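Nargate Kids
Home | Science | Materials | How Things Work | Ask Us
60 shares | 5 comments

Why Is a Plate Shiny?
By Hằng Cù, June 2019

A plate starts as soft clay. The clay is pressed into shape, dried, and baked in a very hot oven called a kiln. Baked clay is hard but full of tiny holes.
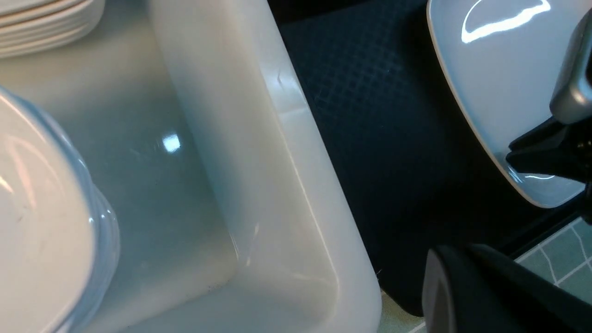 Light bounces off a smooth surface in one direction. Your eye sees that as a bright spot, or highlight. The small glint on the floor of the white basin is one. Scratches spoil the effect by sending light many ways.
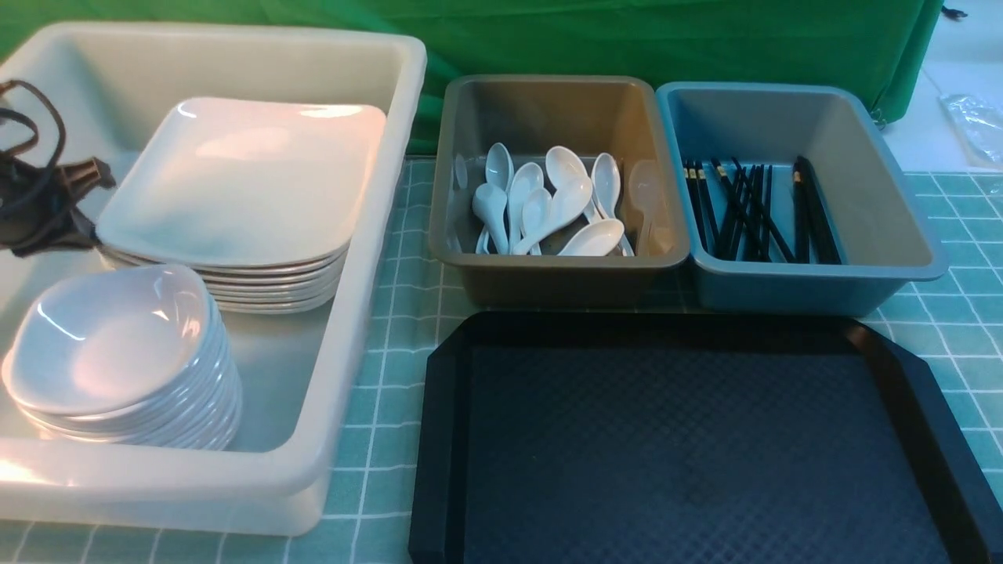
Clay shrinks as it dries, and thin corners shrink first. Sharp corners can crack. Makers often round them, as on the stacked square plates, whose corners curve softly.
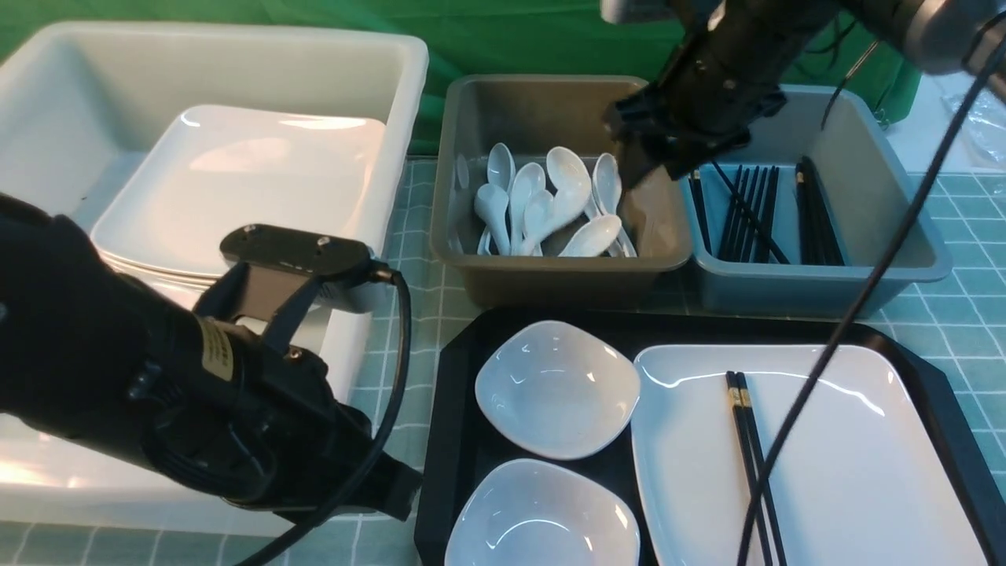 Glaze is a mix of ground minerals and water. In the kiln it melts into a thin coat of glass and seals the holes. Spoons can be made this way too, like the white ceramic soup spoons piled in the gray tray. Glaze must not touch the kiln shelf, or it will stick. 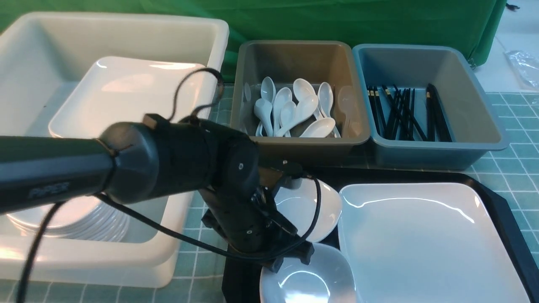 Cooling is slow. If glaze and clay shrink by different amounts, fine cracks appear. This is called crazing.

Related
What Is Sand Made Of?
How Kilns Get Hot
Why Does Glass Break?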